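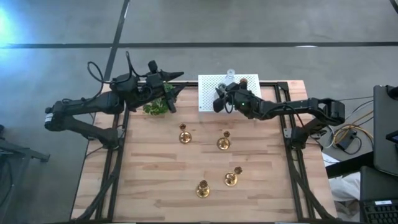 Search the Clunby boards Go

Two arm teleop, brass candlesticks onto a tray: left arm freezes halfway, do I need more demos or different ones?

3622 views Share 51

slowgripper

Quick one I hope, have to get this running before Friday.

Setup: two black arms on an aluminum extrusion frame, butcher block top, camera on each wrist plus one fixed camera looking down. I drive both arms by remote control with a pair of leader arms, software is Tanduder. Task is tabletop clearing. Four little brass candlesticks scattered over the middle and front of the table, white perforated tray at the back. Right arm is supposed to take the ones it can reach and stand them on the tray. Left arm moves the sprig of greenery out of the way first, then helps with the candlesticks on its side. Small glass bottle stays put at the back of the tray, not to be touched.

Recorded 80 demos. Trained overnight. Results:

- right arm is decent. Goes for a candlestick, usually gets it by the stem, usually makes it to the tray
- left arm goes to the plant, hovers with the fingers practically on it, and stops. Just sits. Sometimes a full minute. If I nudge the plant by hand it wakes up and carries on
- once in a while both arms go for the same candlestick and I hit the stop
- grasp on the cup end is terrible, slides off every time

Loss curve looks fine. Replaying a recorded demo straight through the arms works too as long as I put everything back where it was, so I dont think its calibration.

When I record I tend to bring both arms in over the table, look at where everything is, decide what goes first, then go. I do wait a bit over the plant becuase the leaves are slippery and I want the fingers lined up.

A guy on another board told me to record 1000 and stop asking. I don't have the week for that. More of the same, or something different? Also is brass just a bad idea, the light bounces off it like crazy.

-----

benchrat_kullov

You answered it yourself near the end. You wait over the plant. It learned to wait over the plant.

Think about what the model gets. Wrist picture, top picture, joint positions. While you're sitting there lining up, all of those stay the same for a second or two, and the recorded action is "stay where you are." Then at some point you close the fingers, and nothing in the pictures changed right before you did it. The reason was in your head. So it sees a pile of samples saying stay and a handful saying close, same picture for both. Stay wins. You nudge the plant, picture changes, now it's looking at something that doesn't match the pile and off it goes.

We had this at the Kullovcombe makerspace with a cup stacking task, same symptom, near enough the same number of demos. What fixed it, in the order I'd do it:

1. Throw nothing away yet. Open the recordings and find the idle stretches. Tanduder has a trim by joint velocity setting, or did when I last used it. Cut anything where BOTH arms are still. Leave it alone if one arm is parked and the other is working, that's real information.

2. Trim the start too. Your look-and-decide time at the beginning is the same problem. Look before you hit record. Plan the order, say it out loud if it helps, then record.

3. Re-record the plant part only. Don't stop over it. Come down at an angle, steady, close while still moving a little. You'll miss some. Fine. Back off, come in again, keep recording. Those misses are worth more than your clean ones, it has to see what getting out of trouble looks like.

4. Retrain, then test before recording anything else.

On both arms chasing one candlestick: what rule do you use when you're driving? If the answer is "whichever hand feels right" then theres no rule for it to learn. Pick one. Ours was left of the table centerline is left hand, no exceptions, even when the other hand is closer. If one lands on the line, right hand takes it. Boring but the collisions stopped. Also fix the order. Plant first, then far candlesticks before near ones, or the other way, doesn't matter, just the same way every time.

Don't record 1000. Not of those.

-----

tinfoil_mitts

More demos. always more demos. also check your usb hub

-----

oldservo

Agree with most of what benchrat said, will only add the bits about the candlesticks themselves, did a lot of shiny parts at a previous job.

Grasp. Stem only. The cup is round and flares, two pointed fingers on it will squirt it out, and you can't feel that through the leader arm so you'll think you have it. Short stem means the fingers come in low. Watch for the tips dragging on the wood. If they drag, raise the wrist a touch and tilt, don't push. A bit of heat shrink or thin rubber on the fingertips helps a lot. If you put rubber on, do it BEFORE the next recording session and leave it on. Changing the fingers between recording and running is a good way to lose a weekend.

Look through the cameras, not at the table. This is the one people skip. If you're standing next to the rig you can see round the gripper, and the model can't. Your right gripper will be over part of the tray a lot of the time, and whatever is behind it is gone from the top view. If you place a candlestick using something you saw by leaning over, the model has no way to copy it. Put the camera feeds on your monitor and drive from those. You'll be slow and bad for the first ten or so. Keep going.

Light. Brass isn't a bad idea, brass under one fixed lamp is. The highlight sits in the same spot on the cup every time and the model may be steering by the highlight. Move the lamp, or turn it a bit, every few demos. Do a few with the blinds open, a few at 8 at night. If there's a lamp shining straight down one side of the rig, bounce it off a wall or hang a sheet of tracing paper in front. Lock the exposure on the wrist cameras if they let you. Auto exposure over brass pumps up and down the whole way in and it's ugly.

Positions. You say everything has to go back where it was for the replay. Sure. But for training how much do you move them between takes? Most people think they're scattering things at random and they aren't, hands have habits. I lay out a grid in my head and work through it. Put some at the front edge, some nearly touching each other, one fallen over. Turn the plant, swap it for a fresh sprig once the leaves go limp. Slide the tray an inch left and right. The bottle can stay at the back but shift it a little too, otherwise it's just a landmark.

How to spend your week: trim first, costs you an evening. Then 51 new demos was what I needed for something similar, yours may differ. Half full runs, half short ones starting from the bad spots (fingers just above the leaves, candlestick half in the grip, both arms near the middle). Put the arms there with the leader, hit record, do the right thing, stop.

One more, check the time stamps on your left wrist camera against the arm. If the picture arrives late, the plant looks like it's not reached yet when it has been. A late camera can give you exactly this hover. Wave something in front of it and step through the frames.

-----

slowgripper

Update. Trimmed the idle parts, didn't touch anything else. There was a LOT of it, way more than I thought, the plant pause was in nearly every take. Retrained. Left arm still slows down over the leaves but then goes. Not every time. Picks up the plant and drops it half the time but I'll take it.

Left camera was late as well. Not by much. Different USB port and its gone, so sorry tinfoil you get half a point.

Doing the centerline rule and the short recovery takes tomorrow. Driving off the monitor is horrible, knocked the bottle over twice.

-----

Comments (5)

gantry_goose: do you pause between picking and placing too? that one got me. trimmed the start and forgot the middle

slowgripper: yep. over the tray. adding to the list

mulch_and_motors: would this work with the Barroso leader arms or do they add lag of their own? mine feel mushy

oldservo: mushy is usually the gravity setting, start a new thread with your config pasted in

pinch_point: careful with trim by velocity if you have any slow careful moves, set the threshold too high and it ate my whole insertion step. watch a few trimmed ones back before you train

Share 51 Comments 5 Was this helpful? Yes No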